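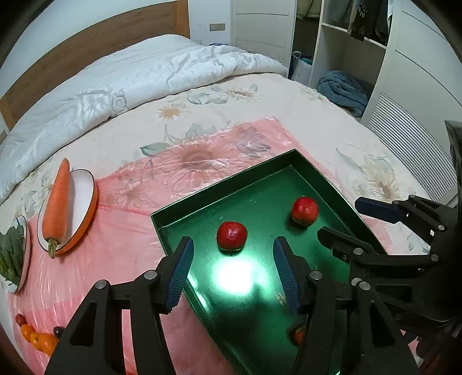

Zwei Äpfel im grünen Tablett, dazu zwei Greifer. Seht ihr den grellen Lichtfleck?

Warum hat Pudby ins Leere gegriffen?

Kurz erklärt für alle ab acht. Heute: ein Roboter macht Mist.

Pudby ist ein Roboterarm. Er steht bei der Firma Prutora in Cluselville und soll Obst einräumen. Apfel nehmen, hochheben, in die Schüssel legen. Klingt babyleicht. Ist es für euch ja auch. Für einen Roboterarm aber nicht, der weiß am Anfang nämlich gar nichts. Nicht mal, was ein Apfel ist.

Wie lernt er das?

Durch Zuschauen! Menschen nehmen einen Greifer in die Hand, so ähnlich wie eine große Grillzange, und machen die Aufgabe vor. Am Greifer sitzt eine Kamera und filmt mit. Auf, hin zum Apfel, zu, hoch. Und nochmal. Und nochmal. 862 Mal haben sie das für Pudby gemacht, an verschiedenen Orten, mit Obst und mit Gemüse. Auf dem Foto oben steht der vordere Greifer gerade offen, der linke Apfel liegt zwischen seinen Spitzen. Die blauen Polster innen an den Fingern haben Rillen. Mit Rillen rutscht es weniger, kennt ihr von Schuhsohlen.

Dann kam der Mai

Pudby sollte es das erste Mal alleine machen. Sarahí Figueroa hat auf Start gedrückt, Fouad Nimri stand am Notschalter. Der Arm fährt los. Ganz ruhig, richtig schön. Und dann greift er am Apfel vorbei! Voll auf den Boden vom Tablett. Da lag aber nichts. Er drückt und drückt, das Tablett kippt, Äpfel kullern durch die Gegend. Fouad haut auf den roten Knopf. Aus.

Zum Glück keiner verletzt. Das Tablett hat jetzt eine Delle.

Was war kaputt?

Kaputt war gar nichts. Kein Kabel lose, Motor in Ordnung, Kamera auch. Trotzdem ein Fehler. Eigentlich sogar zwei.

Fehler Nummer 1: das Licht. So ein glattes Metalltablett spiegelt. Wenn eine Lampe oder die Sonne draufscheint, gibt es einen grellen Fleck. Ihr wisst, das ist nur Licht. Pudby wusste das nicht. Der Fleck war hell und auffällig und lag direkt neben dem Apfel, also hat er den Fleck für das Ding zum Greifen gehalten. Bei den meisten Übungen waren matte Teller und Schüsseln dabei, Metall kam kaum vor. Was man nie geübt hat, kann man halt nicht.

Fehler Nummer 2 war schlimmer, sagt Huia Mahuika, sie ist bei Prutora für Sicherheit zuständig. Der Arm hätte merken müssen, dass er auf etwas Hartes drückt, und sofort stoppen. Dafür gibt es eine Grenze im Programm. Die wird in Newton angegeben, damit misst man Kraft. Eine Tafel Schokolade in der Hand halten: ungefähr ein Newton. Erlaubt sein sollten 2. Eingetragen war 60. Jemand hatte die Zahl für einen Test hochgestellt und hinterher vergessen, sie wieder runterzustellen. Passiert. Darf aber nicht passiern.

Was haben sie geändert?

Zuerst die Zahl, klar. Jetzt kann man sie nicht mehr einfach so ändern, zwei Leute müssen zustimmen. Vor jedem Start prüft das Programm auch selber, ob sie stimmt. Wenn nicht, bleibt der Arm stehen und piept.

Und dann: üben mit Glanz. Kwabena Aryee hat 60 neue Durchgänge aufgenommen, alle mit spiegelnden Sachen. Metalltablett, Folie, Löffel, mal mit Lampe und mal ohne. Jetzt greift Pudby meistens richtig. Meistens! Bei einer Alufolie hat er neulich wieder daneben gelangt, aber da hat er wenigstens gleich gestoppt.

Probiert es selbst aus

Ihr braucht ein Backblech oder einen glänzenden Topfdeckel, eine Taschenlampe und einen Apfel.
Apfel aufs Blech legen. Zimmer dunkler machen.
Mit der Lampe von der Seite leuchten und den hellen Fleck suchen.
Jetzt den Kopf bewegen, die Lampe bleibt still.
Der Fleck wandert mit! Der Apfel bleibt liegen. Daran könnt ihr echte Sachen und Spiegelungen unterscheiden.
Nicht mit der Lampe in die Augen leuchten, auch nicht bei Geschwistern.

Wichtige Wörter

Greifer: die "Hand" vom Roboter. Hat oft nur zwei Finger.
Notschalter: roter Knopf, macht sofort alles aus. Wer daneben steht, passt auf und spielt nicht am Handy.
Newton: Maß für Kraft.
Spiegelung: Licht, das von einer glatten Fläche zurückgeworfen wird.

Und wenn ihr mal bei einem echten Roboterarm zu Besuch seid: hinter der Linie bleiben, auch wenn er stillsteht. Er kann nähmlich jederzeit wieder losfahren.

Text: Carleen Kingi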